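Robotic computer servicing 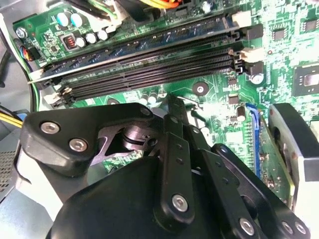

Robotic computer servicing is the use of robot arms to open, repair or strip desktop computers. Covers memory swaps, card removal, cable work, screws. As of the last July revision of this article no machine does the whole job alone at a normal repair bench.

Memory modules

Usually the first task tried. The module has to line up with the slot, go in straight, and be pushed until the latches close. Removal is easier – open latches, grip, lift. Trouble comes from tight spacing between slots and from glare off the board, wich confuses depth cameras. Most grippers are also bulky next to the parts they handle.

Cables

Still the weak point. Wires bend, hang over connectors and never sit the same way twice. Most systems skip them or call a person.

Trials

The Salura project ran 2976 module insertions on used desktops of 14 board types. Best results on boards it had seen before, much worse on new ones. Pekudden, a refurbishing shop, kept an arm on its line for eight months, removal only. A worker still unplugged everything first. Irkumero sells a similar cell for scrap sorting, where a cracked board dosen't matter much.

Speed

The Brynjólfsdóttir bench test allows 5 minutes for one memory swap, case already open. Trained people finish well inside that. Robots often run over – mostly retries after a bad grip.

See also: Bin picking, Peg-in-hole problem, Electronics recycling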